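How our robot club lays the breakfast table

In our club, called Plolo, the children teach two robot arms to help with breakfast. We began in August, and this page explains how it goes.

A robot arm does not know what a plate is. It only knows how far each of its joints must turn. So we must show it the same job many times.

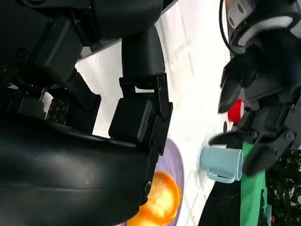 First, one child moves the arms slowly by remote control. The computer writes down each movement. We call one such try a "lesson". Benvinda Guerreiro, our teacher, asks for 140 lessons before the arms may work alone. It sounds like a lot, but you also needed many tries to learn to use a spoon!

Food is harder than toy blocks. A block has always the same shape. Bread can be soft, and it makes crumbs. If the fingers close too strongly, the bread is crushed. If they close too weakly, it falls. 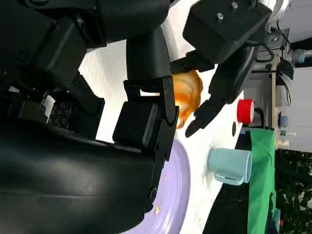 Each arm has its own small camera near the fingers. With it, the computer can look at the food from close by and compare it with what it met in the lessons. When the two arms work together, they must also take care not to bump into each other. For this reason we always start at slow speed, and one child keeps a hand near the stop button.

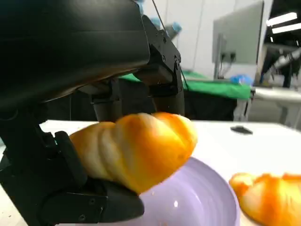 Mathias Koller wrote to us to ask if the arms get tired after so many lessons. They do not, but the motors can become warm, and then we give them a pause of five minutes.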